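Ticket: hum and dropouts on monitor channel 4, Drodotby club room
Status: closed
Opened: April 10, 2021

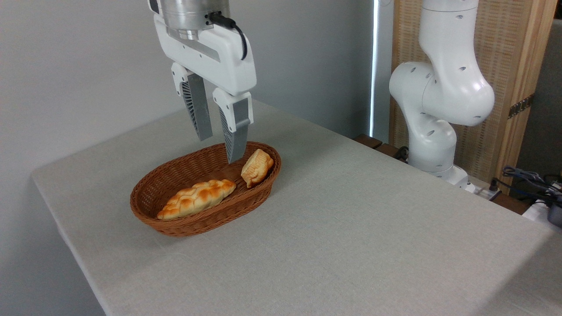
Reported fault: during the line check for the Lappalainen set there was a steady low hum in the stage left wedge. It came and went with the vocal channel. The front of house speakers were clean. Level on the desk made no difference to the hum, only to the vocal.

Kit in use: Praso 8 channel monitor desk, Purel wedges, house multicore. Desk firmware is the January version.

Log

1. Swapped the microphone and its lead. Hum still there.

2. Muted all inputs. Hum still there, slightly lower. Took this to mean the fault was after the desk.

3. Moved the wedge to output 3. Clean. Moved it back to output 4, hum returned. Tried the stage right wedge on output 4, same hum. Wedges ruled out.

4. Changed the cable from output 4 to the stage box. No change, and now the signal dropped out twice in one song when the bass player stood near the box.

5. Opened the stage box. Screen wire on return 4 had come away from pin 1 and was touching only when the box was pushed from the left. Resoldered it and put a tie on the cable.

6. Ran pink noise for a whole changeover, then the full band. No hum, no dropouts.

Also noticed: someone had set the low cut on that output to 300 Hz, probably to hide the hum. Put it back to 200 Hz, where the other outputs are. The singer asked for a bit less after that, so the send came down slightly.

Still to do: returns 1 to 3 in the same box have the old solder and should be redone before the next hire. Spare stage box is on the shelf behind the amp rack, labelled. It has no return 8, so don't use it for the larger bands.

Closed after the show. Reopen this ticket if the hum comes back on the same return.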